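**From the handling bench – looking after the Jitent arm**

Those of you who come through the back corridor at Hosasano will have noticed that the Jitent cell has had its guard doors open a good deal lately, and several of you have been kind enough to stop and ask whether it's all right. It is, thank you! It has had its yearly going-over, which took longer than we planned, and I promised Ingrid Delacroix I would write it up for the newsletter so that the people who book time on it know what has changed.

We started with the wrist. The cable that feeds the wrist camera had been rubbing against the second clamp for I don't know how long, and by the time Reginald Escobedo got the cover off, the outer sleeve was worn right through on one side. The wires inside were fine, luckily. He has put on a new cable from Leiva (the same length as the old one, but a bit softer, so it bends more easily when the arm folds back on itself) and moved the clamp up toward the elbow. Please don't slide it back down to make room for your own wiring. If you need room, come and find one of us and we'll work something out.

The finger pads were next. They had gone shiny and hard, the way they always do, and anything smooth was slipping. Woltell still makes the old pattern, I'm glad to say, and we bought 11 sets so that we won't be caught short again. They live in the gray drawer under the controller, with the little hex key taped to the lid. Two screws to each finger, done up snug and no more – the threads are in soft metal and we have already had to repair one of them.

After new pads the gripper has to be taught its closing point again, and that was where most of the time went. Blocks and tins are easy. Clear plastic bottles are another matter altogether, partly because they give when you squeeze them and partly because the camera has such a hard time telling where the bottle stops and the table behind it begins. We ran more than 50 picks with bottles before Reginald was happy, turning the force down a little at a time and lowering the approach speed to go with it.
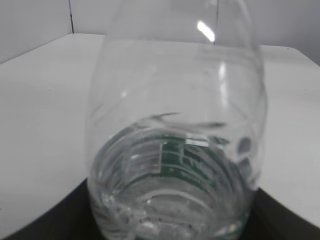
The new settings are saved under "soft" in the job list, and the old ones are still there under "standard" for anyone who has a test half finished and doesn't want the ground moving under their feet. If you make a copy, do put your initials in the name. I spent a whole afternoon in January trying to find out who "final2" belonged to, and I still don't know.

A few small things to finish with. The lens wants a wipe with the dry cloth at the start of each session, and please use the cloth in the drawer and leave the paper towels by the sink where they are. Park the arm in its home position before you switch off, so the new cable isn't left twisted overnight. And the log sheet has a column for pad changes now, which Ingrid drew in by hand until the proper ones are printed.

The cell is open for bookings again from 12/05/2019, on the usual sheet by the door. Reginald is glad to sit with anyone who'd like a hand with their first run on the soft settings, and mornings suit him best.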